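Speaker notes - Planning for a bench arm, Fostcombe, March

Start with the good news - we can afford one! Budget is £3778 for the bench, all in. Say why drawers come first: Prestine's orders live in them.
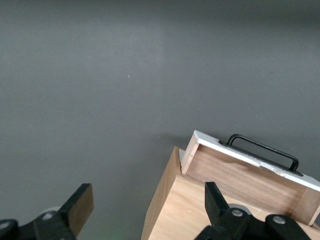
Gripper open at the small drawer cabinet.

Pause for the handle. Then costs. The Lorkon quote leaves out spare finger pads, so ask for 2 sets up front. Doolan includes them but wants 18 weeks - push on this.

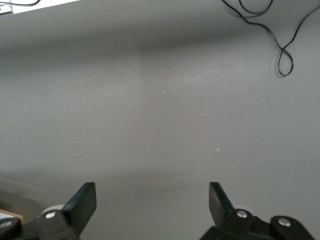 Cable runs need their own line in the budget. I missed it last time and I'm still cross. Allow £78 for clips and trunking.

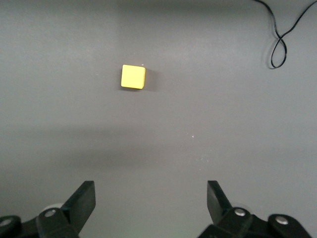 Small parts next, my favourite bit. Buy test pieces early and practise before the arm arrives. Questions, then tea.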